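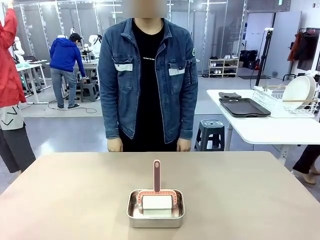 How a Robot Learns From Examples

When you learned to tie your shoes, someone probably showed you how. You watched, you tried, and you tried again. Many robots learn in a similar way. Before a robot can do a job by itself, people must collect a large number of examples for it to study.

At the Dunirau Learning Center, this work is called gathering examples. Each example is a short record of one job, such as lifting an object off a table or putting it into a tray. The record holds two kinds of information: what the robot's cameras saw, and how its arms and fingers moved. Both are saved together, so that the computer can match them.

What is a learning system?

A learning system is a computer program that looks for patterns. Suppose it is given 300 examples of a robot picking up a cup. In each one, the fingers open, move close to the cup, and shut around it. The program begins to connect the sight of a cup with the movement that should come next. It does not understand cups the way you do. It has no idea what juice tastes like.

Why are so many examples needed?

Objects in a real home are seldom in the same place twice. A cup may be near the edge of the table on Monday and in the middle the next day. For this reason, the people who gather examples change small things each time. They turn an object, slide it to one side, or choose a different tray. The center's set of tabletop jobs, named Stenel, now has 1773 examples.

Ordinary household items are used for much of this work. Shiny metal is a useful challenge — it reflects the room and can look different from every side. 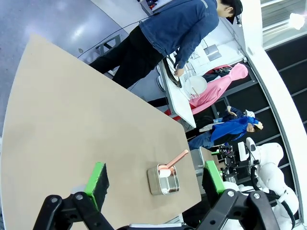 The tabletop between two gripper fingers, as recorded by a camera on the robot.

Can an example be wrong?

Yes. A robot may drop an object, or a recording may stop too early. Kerttu Tuominen checks the records at Dunirau and marks each one "keep," "repair," or "remove." In May, she reviewed 583 of them. Some mistakes are kept on purpose and carefully labeled, so that the program can learn what a mistake looks like.

Words to know

Gripper: the part of a robot that holds things, much as your hand does.
Example: one record of a job, from start to finish.
Pattern: something that happens again and again in a similar way.

Try it yourself

Ask a partner to close both eyes. Using words only, explain how to pick up a pencil and place it in a box. Do this 9 times, moving the pencil each time. Write down which instructions you had to change and which ones stayed the same.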